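I Tried the Fancy Folding Method So You Can Skip It

Posted 30/04/2022 in House, Grumbling

My sister-in-law has been folding her T-shirts into little upright bricks for a couple of years now and she will not stop talking about it. She files them. She uses the word "file" with a straight face, standing in her bedroom in her socks, pulling the drawer out so I can see the tops of them all lined up like slices of bread. I have said "very nice" to that drawer more times than I have said it to her children.

In March I gave in. I had a week when the evenings were slow and the laundry was winning, and I thought, fine, I will do it properly, with an open mind, and then I will be able to say something other than "very nice."

My mind was not all that open. I should admit that up front. I grew up in a house where clothes were folded in half, then in half again, then put on top of the other clothes. My mother had opinions on everything from gravy to envelopes and as far as I know she had none on folding. We got dressed every morning regardless.

The first thing I did was read up, which was a mistake. Everybody who writes on this subject promises you something. You will save 80 percent of your drawer space, says one. You will save time every morning. You will stop buying things you don't need. I would like to know how the 80 percent was measured. A shirt takes up the space a shirt takes up. You can squeeze the air out of it, and you can stand it on its end, and after that you have run out of tricks. What you can do is fill the front of the drawer very tightly and then take a photo of it, and I suspect a good part of that number lives in the photo.

The second thing I did was buy a folding board, the Pešek one, because the comments under it were so happy. It is a flat thing with flaps. You lay the shirt face down, flip the left side, flip the right side, flip the bottom, and you have a rectangle. For a plain T-shirt it works fine. For anything with a hood it doesn't, and for anything knitted you get a rectangle that starts turning back into a sweater the moment you take your hand away. I used it for two evenings and it has been behind the dresser ever since. If you want it, come and get it.

So then it was by hand, on the bed, the way most people do it. Some notes.

The bed is too low. I have never seen this mentioned. All the instructions assume you are at a table of a sensible height, smoothing things out with a calm face. I don't have a table that size free, because the table has the mail on it, so I bend over the bed and by the second load my back has a view on the matter. I tried kneeling. Kneeling is worse.

The bedspread slides. Mine has a quilted top and a slippery back, and every time I smoothed a sleeve outward the whole business went with it. I ended up stripping it down to the blanket, which meant I was now also making the bed every time I did the wash, and I'd like to see that added into the time savings.

Knits go in a stack. I don't care what the drawer people say. I tried to stand a chunky cardigan up on its edge and it leaned on its neighbor like a man on a bus, and when I took out the neighbor they all went down. Flat, thickest at the bottom, done. The stack was right when my mother did it and it's right now.

Shirts with collars I hang, and I'll hear no argument. A button shirt folded in thirds and filed comes out with lines across the chest that you then have to iron, and if I'm going to iron it I may as well have left it in the basket.

Small things – underwear, leggings, the soft stuff with no shape – I left in a heap to do last, and on most nights last didn't come. They went into the drawer as a heap. I couldn't find the harm in it. Has anybody ever been embarrassed by an unfolded pair of leggings inside a closed drawer?

Now for the part I hate to write. T-shirts are better the new way. I held out for a good while, but it's true. I could see all of mine at once, including one from the Irkgate half marathon that I had been sure I'd lost (I walked it, if you're asking, and over the line with my arms up like everyone else). I used to wear the top few in the pile and wash them and put them back on top, and the ones on the bottom could have been anybody's. Now I wear the others as well. Some of them I don't like, it seems, and those have gone in the donation bag.

That is one drawer, though. One drawer is a reasonable thing to be pleased with. What I object to is the claim that it spreads, that you'll fold your shirts into bricks and wake up a person who answers her mail. The mail is still on the table. The kitchen cabinet next to the stove still has to be closed with a hip. My sister-in-law's garage, I'll just mention, is a garage you can't get a car into.

The upkeep is also real. When I came back from a long weekend in Clerow with a full suitcase I was tired and put the whole lot away the old way, in half and in half again, right on top of the bricks. It took me a week to put right, and I only did it because I knew I was going to write this. I don't think I would have otherwise. Ask me again in the fall.

A couple of things I'd pass on if you are going to try it anyway. Do the shirts while they're still a little warm from the dryer, they go flatter. Shake each one out hard and lay it down before you start fussing with the sleeves, because if the side seams are twisted nothing you do afterward will come out square. Keep the finished pile up against something, a pillow or the wall. And don't buy a board.

Also do it with company if you can get any. I did my last batch with the radio on and a friend sitting at the end of the bed telling me about her bathroom tiles, and it was the only time I didn't look at the clock. She didn't fold a thing.

I'll be keeping the T-shirt drawer. The rest is going back to how it was, and I have told my sister-in-law so, and she said I hadn't given it long enough. They always say that.

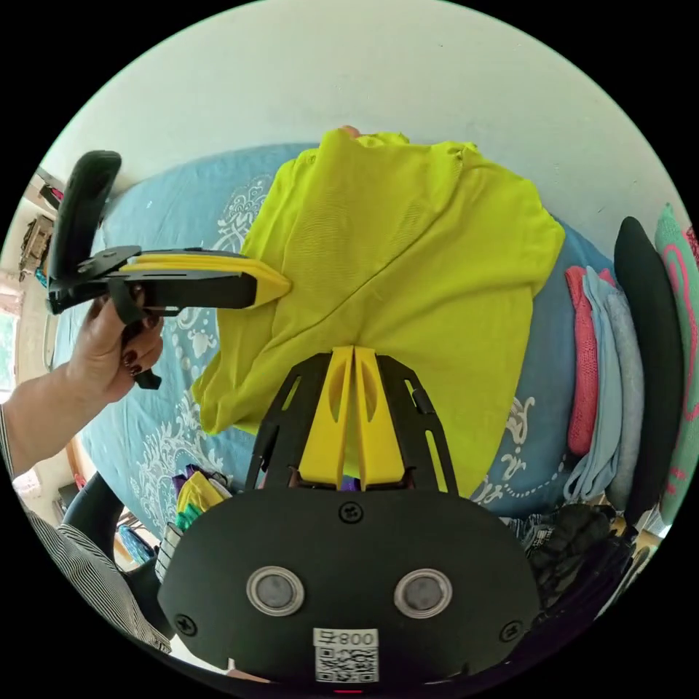 Moushumi Marikar
I'm with you on the knits but not on the collars! Button every other button, fold it around a piece of tissue paper and lay it flat on top of everything, and you won't get the lines. I ran out of hangers years ago and have done all my work shirts like that ever since. And please put the leggings in a shoebox at least, they only creep to the back and jam the drawer.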